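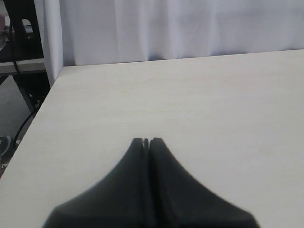

Vue poignet, doigts souples gris foncé, pince à vide au-dessus de la table. Il reste un filet de jour entre les deux pointes.

Ticket 1065 : la pince ne se ferme pas pareil avec les doigts souples
Projet : Drustach, comparatif de pinces
Matériel : bras Hadby, pince Flusetti, caméra poignet
Priorité : moyenne
Statut : en attente du fournisseur
Ouvert le 7 novembre

Bonjour à tous,

J'ouvre un ticket parce que je tourne en rond depuis ce matin et que j'aimerais bien un deuxième avis ! Je compare les doigts rigides d'origine et les doigts souples sur la même pince Flusetti, même bras, même contrôleur. Avec les rigides, tout va bien. Avec les souples, j'envoie la commande de fermeture complète, le contrôleur me répond « position atteinte », et sur la vue poignet il y a encore un petit jour en haut, entre les pointes (plus bas les faces internes se touchent presque, c'est juste un pli sombre). Pour attraper un cube en mousse, on s'en fiche. Pour une feuille ou une rondelle, c'est fichu d'avance.

Autre détail, je ne sais pas si c'est lié : la pointe droite arrive un poil plus haut que la gauche à l'image. J'ai d'abord accusé la caméra, vu que le bord du fond de la table penche aussi un peu (plus bas à gauche, plus haut à droite). Donc prudence avant de conclure que le doigt est mal monté.

Ce que j'ai essayé, dans l'ordre :

1. Redémarrage du contrôleur. Rien de neuf.

2. Démontage et remontage des deux doigts, vis resserrées au même couple. Toujours pareil.

3. Nouvelle prise d'origine, pince à vide. La valeur de fermeture passe de 278 à 146 sur l'échelle du codeur, j'ai cru que c'était gagné... et non, le codeur annonce autre chose mais à l'écran je ne vois pas de différence.

4. Retour aux doigts rigides avec cette nouvelle origine. Fermeture franche, pointes en contact. Donc le moteur et la transmission, je les mets hors de cause (enfin, jusqu'à preuve du contraire).

5. Échange des doigts gauche et droit. Le jour est toujours en haut. Par contre j'ai oublié de noter laquelle des deux pointes dépassait après l'échange, oui je sais, il faudra que je recommence.

Mon idée du moment : le profil chargé dans le contrôleur est celui des doigts rigides, et il coupe l'effort dès que les bases se rencontrent. Comme les souples sont très larges en bas et s'affinent vers le bout, ça toucherait en bas avant que les pointes aient fini leur course. Si quelqu'un a le profil Arnardóttir pour doigts souples, je suis preneuse ! Celui du dossier partagé date de janvier et refuse de se charger (erreur de version, sans plus d'explication, merci bien).

Mise à jour, même jour, 16 h

J'ai retrouvé le paramètre de seuil d'effort dans le menu avancé. Je l'ai monté de 2 crans et le jour se réduit, mais le moteur force et ça chauffe, donc je suis revenue à la valeur d'avant. Je ne veux pas abîmer les doigts avant la fin du comparatif, on n'a qu'un jeu.

J'ai écrit à Flusetti avec la capture et l'export du contrôleur. Je leur demande deux choses : le bon profil pour ces doigts, et si la différence de hauteur des pointes est dans leurs tolérances.

Reste à faire de mon côté : refaire l'échange gauche/droite (en notant, cette fois), vérifier l'inclinaison de la caméra avec la mire, puis relancer la série à vide. Je laisse les essais sur pièces fines de côté tant que je n'ai pas leur réponse. Ceux sur la mousse peuvent continuer avec les réglages actuels.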